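Galerie: Fünffingerhand Sakden im Stofftest

Die Sakden ist eine fünffingrige Roboterhand des Herstellers Pešek. Geliefert wird sie als Bausatz mit Adapterflansch, Anschlusskabel und einer Bibliothek von Griffmustern. Unser Exemplar war seit Juli am Prüfplatz in Brekthorpe montiert und hat dort zunächst starre Teile bewegt, also Dosen, Quader und Steckverbinder. Die Ergebnisse dazu stehen im ersten Teil. Die Galerie behandelt den zweiten Teil, das Aufnehmen von dünnem Gewebe.

Stoff ist für mehrgliedrige Finger eine undankbare Aufgabe. Die Kontaktkräfte sind klein, die Lage des Objekts ändert sich mit jeder Berührung, und eine Falte lässt sich vorab kaum sinnvoll modellieren. Die mitgelieferte Bibliothek kennt für diesen Fall zwei Muster: den Zangengriff zwischen Daumen und Zeigefinger sowie den Raffgriff, bei dem alle vier Finger gegen den Daumen schließen. Wir haben beide ohne eigene Anpassungen verwendet. Nur die Anfahrhöhe wurde auf unseren Untergrund eingestellt.

Gefahren wurden 1000 Zyklen, jeweils aus Anfahren, Schließen, Anheben und Ablegen. Davon brachen 224 ohne gehaltenen Stoff ab. Die Abbrüche verteilen sich ungleich: Liegt das Tuch glatt, rutscht der Daumen beim Schließen häufig über die Fläche, und die Finger treffen ins Leere. Liegt es gerafft, findet der Raffgriff fast immer genug Material. Für flach liegende Ware würden wir deshalb weiterhin einen Sauger oder Nadelgreifer vorsehen - die Hand ist dafür schlicht zu aufwendig.

Bei der Mechanik fällt das Urteil besser aus. Die Gelenke hatten nach dem Durchlauf kein fühlbares Spiel. Die Fingerkuppen zeigten keine Abnutzung, auch am Daumen nicht, der den größten Teil der Last trägt. Pešek nennt für die Kuppen ein Wechselintervall von 3000 Zyklen, das wir mit diesem Versuch nicht erreicht haben. Der Wechsel selbst gelingt ohne Spezialwerkzeug, verlangt aber eine neue Referenzfahrt.

Weniger überzeugend ist die Software. Griffmuster lassen sich kopieren und verändern, der Editor speichert allerdings nur Endstellungen. Wer den Daumen verzögert schließen will, muss eine Zwischenstellung als eigenes Muster anlegen. Die deutsche Fassung des Handbuchs endet bei Fehlercode 323, die englische ist vollständig. Eine Rückmeldung aus dem Vertriebsbüro in Sarkstead zu beiden Punkten steht aus. 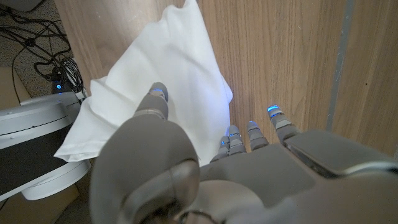 Lesezeit: 3 Minuten

Raffgriff, geöffnete Stellung. Der Daumen hat das zerknitterte weiße Tuch auf dem Holzboden bereits erreicht, die vier Finger stehen rechts davon gestreckt. Zwischen beiden Seiten liegt die Stoffkante - für dieses Muster die richtige Ausgangslage. An allen fünf Kuppen leuchtet es blau.

Die Öffnungsweite lässt sich im Editor begrenzen. Für kleine Tücher ist das zu empfehlen, weil der äußere Finger sonst weit neben dem Stoff ansetzt und einen unnötig langen Weg zurücklegt.

Stand: 13.03.2022

Kommentare (4)

feinwerk_st
Wurde die Kraftbegrenzung auf Werkseinstellung belassen? Bei uns hat die Hand dünnes Gewebe erst nach dem Herabsetzen zuverlässig gehalten, vorher hat der Daumen es unter den Fingern weggeschoben.

Redaktion
Ja, Werkseinstellung in allen Zyklen. Das beschriebene Wegschieben deckt sich mit unseren Abbrüchen bei glatt liegendem Tuch. Eine Reihe mit verringerter Kraft können wir nachreichen.

Greiftechnik77
Lassen sich die blauen Lichter an den Kuppen abschalten? Auf hellem Stoff gibt das einen Farbstich, der unsere Faltenerkennung stören würde.

Redaktion
Im Editor haben wir keine Option dafür gefunden. Die Frage ist an Pešek weitergegeben.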